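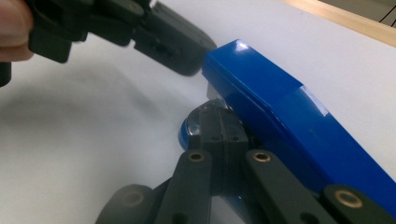

How Do You Choose a Hand for a Robot?

You got your hands for free. You didn't have to pick them out of a catalog, and you have probably never stood in a store wondering whether to get the kind with thumbs. Robots have a harder time of it. A robot arm usually comes with nothing on the end but a flat metal plate and some screw holes, and somebody has to decide what goes there.

What goes there is called a gripper. There are a lot of kinds, and every one of them is bad at something.

Meet the contestants

At the Catterall workshop, people test grippers for a living. That means they spend the day picking things up and putting them down again, which you may remember being told off for in a museum.

The simplest gripper is the two-finger kind. It has two flat fingers that slide together, like a very serious pair of tongs. It is strong and cheap and does what it is told. Give it a box and it is happy. Give it a tomato and you will want a cloth.

Then there is the suction cup. It works like the rubber hook on a bathroom wall, except that a pump helps it along. It loves windows, plates and cereal boxes. It can't do a thing with a sponge, because the air leaks straight through the holes.

The soft gripper has rubbery fingers that puff up and curl when you pump air into them. It can lift a ripe peach without leaving a dent. Ask it to lift a hammer and the hammer will win.

Last comes the linkage gripper. Its fingers are made of stiff bars joined at pivots. A pivot is a spot where two parts can turn around each other, like the middle of a pair of scissors. Push on one bar and the others have to move too, so one small motor can swing a whole finger. Your knee is a pivot, more or less. So is a door hinge.

Why a stapler is a rotten thing to pick up

Testers could practice on wooden blocks all day. Wooden blocks are polite. They have flat sides and they stay where you put them. But hardly anybody needs a robot to hand them a wooden block, so sooner or later the testers go and raid somebody's desk.

Think about a stapler. It is long and thin. It is slippery on top and it has a hinge, so if you squeeze it in the wrong place it moves, and if you squeeze it in a very wrong place it staples. It is heavier than it looks. If you lift it by one end, the other end droops.

You solve all of this without thinking. Your fingers feel the stapler start to slip and they squeeze a bit harder before you have even noticed. Most grippers can't feel much of anything. They need to be in the right spot from the start.

Borrowing a human

So how do you teach a gripper where the right spot is? One way is to take the robot arm out of the story for a while. You put the gripper on a tool that a person can hold, fix a camera to it, and let the person do the job.

The camera records what the gripper gets close to, how it turns, and when the fingers close. Later, a computer studies all those recordings and looks for what the good grabs have in common. It needs plenty to look at. For one project, named Nullamar, the testers wanted 3,000 grabs. They had 1,000 by the time the first person asked if there was going to be a snack.

Holding the tool feels odd at first. Your hand knows perfectly well how to pick up a pen, and now it has to do it through a lump of plastic. Beginners drop a lot of pens. Those drops get saved as well - a computer can learn something from a mistake, as long as somebody labels it as one.

Playing fair

If you want to know which gripper is best, you have to be fair, even to the one you don't like. The testers stick to these rules:

Every gripper gets the same objects.
Every object starts in the same place.
Every gripper gets 200 tries.
A lift counts if the object stays up for 3 seconds.
Shouting at the gripper is allowed but doesn't change the score.

The testers once compared two grippers, called Fustau and Stovmont. Fustau won easily on boxes. Stovmont was better with pens and spoons and anything else skinny. Neither one could pick a playing card up off a table, and you might not manage it either if you bite your nails.

Try it at home

You need two pairs of kitchen tongs (ask first), or one pair of tongs and one clothespin. Find a sock, a coin, a grape, a book and a pencil.

Try to lift each one with each tool, ten times. Write down how many lifts worked. Then put on oven mitts and do it again, to find out what life is like when you can't feel your fingertips.

Eat the grape last. It will have been through a lot by then, so rinse it.

Words to know

Gripper: the part of a robot that grabs.
Pivot: a point that something turns around.
Linkage: a set of bars joined together so that moving one moves the others.
Suction: a pull made by taking air away.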